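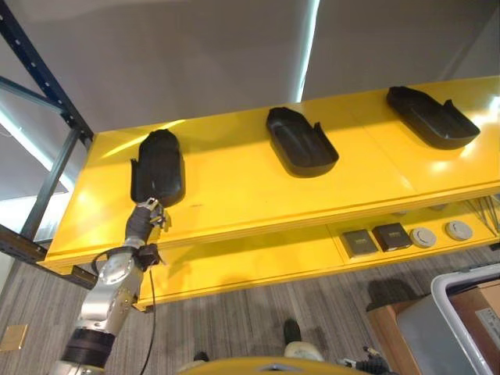 Repairs and resoling by mail - your questions

Last updated 2023-05-20. Prices are on the price page, please look there first. If your question isn't here write to the workshop and Yasmine or Dušan will get back to you, usually in a day or two. Longer in February.

What do you repair?

Walking boots, work boots, welted shoes, most climbing shoes. Some sandals if the footbed is sound. No ski boots, no skates, no rubber boots.

Do I need an appointment?

For the counter at Lovotstead, no. For mail-in, no, but fill in the form first. Boots that turn up with no form go on the bottom shelf until we work out who they belong to. Could be weeks.

How do I send them?

Print the form, put it INSIDE the left boot, not taped to the box. Tape gets wet, ink runs. Any sturdy box will do. Stuff the boots with newspaper if they are soft. Take out anything you want to keep - custom insoles, heel wedges, spare laces. We try to keep these with the right pair but if it isn't on the form we can't promise.

Should I clean them?

Yes please. Brush off the mud, rinse, let them dry at room temperature. Not on a radiator. We charge a cleaning fee for boots we have to wash ourselves and it is not a small one.

How long does a resole take?

Four weeks from the day we open the box, most of the year. After the February rush it can be six. We don't do express. We used to, it just made everyone else late.

Can you tell me if mine are worth doing?

Send two photos to the workshop address - one of the sole from below, one from the side showing where the sole meets the upper. Daylight if you can. Dušan Begović looks at these in the mornings and he'll say yes, no or send them in. "Send them in" means he can't tell from the photo, not that it is a yes.

What makes it a no?

Cracked midsole, mostly. Or leather that has split along the flex line across the toes. Small splits we can patch, long ones open up again behind the patch. Also any boot where the heel counter has collapsed. We can replace a counter but it costs more than most people want to pay and it won't feel the same.

My soles crumbled and I've hardly worn them. Why?

Foam midsoles go off with age, worn or not. Sitting in a closet is about the worst thing for them. Ten-year-old boots in perfect condition on the outside can fall apart on the first long walk. It can be fixed if the upper is good, see the full rebuild on the price page.

Which soles do you fit?

Three ranges in stock:
Gurkeo - the standard walking sole. Medium lug, good on wet rock, wears a bit faster on pavement.
Mostodier - harder, for work boots. Oil resistant. Noisy on tile floors.
Isaksson - thin and light, for welted shoes and approach shoes.
We can fit a sole you supply yourself but then there's no guarantee on the sole, only on the gluing and stitching.

Can I change to a different sole from the one I had?

Often. Thickness has to be close to the original or the boot will rock you back or tip you forward. Ask before you send. Color is easier, black or brown or natural in most sizes.

Will they fit the same afterward?

Nearly. They go on a last while the glue sets, so they may feel snug for the first few wears. Wear them around the house for a couple of evenings before taking them up a hill. If they're still tight after that let us know and we'll stretch them, no charge.

Do you fit insoles?

Yes. Flat leather, felt or molded. The molded ones need you to come in, takes 20 minutes, socks on. Bring the shoes you plan to wear them in. We don't do medical orthotics - for foot pain please see a podiatrist, we are shoe people. If you already have a pair made for you we can trim them to fit and re-cover the top.

My insoles squeak.

Talc under the heel. If that doesn't work the edge is rubbing on the lining and needs a trim, five minute job at the counter.

What does return shipping cost?

Flat rate, on the price page, same for one pair or two in a box. Free on orders over $70. Tracked either way.

When do I pay?

After we have looked at them and you've said yes to the quote. Nothing gets cut or glued before that. If you say no you pay return shipping only. Quotes are good for a month, after that we may have to ask you again becuase sole prices move.

Is there a guarantee?

Six months on gluing and stitching. Doesn't cover campfires, dogs or driers. Send a photo, we'll sort it out.

I lost my order number.

Email from the same address you used on the form. Yasmine Ait Brahim handles orders and can look you up by name. Please don't send a second form, it makes a second order and then we're hunting for a pair that isn't there.

Can I pick up somebody else's boots?

With the order number, yes. Without it we need a message from the owner.

What happens to boots that never get picked up?

We write twice, then keep them for a year. After that the wearable ones are given away and the rest are cut up for patches.

Do you sell secondhand boots?

A few. Counter only, no list online - sizes come and go too fast. Don't call to ask us to hold a pair, we can't.

How should I look after them once they are back?

Wax the leather when it looks dull, not every week. Too much wax softens it. Pull the insoles out to dry overnight after a wet walk. Loosen the laces all the way before you take them off, dragging your heel out is what kills the counters. Store them somewhere cool with air, not in a plastic bag and not in the trunk of the car.

Do you teach repair classes?

Not at the moment. There's a waiting list, put your name down at the counter or by email and say wether you want the beginner one or the welting one.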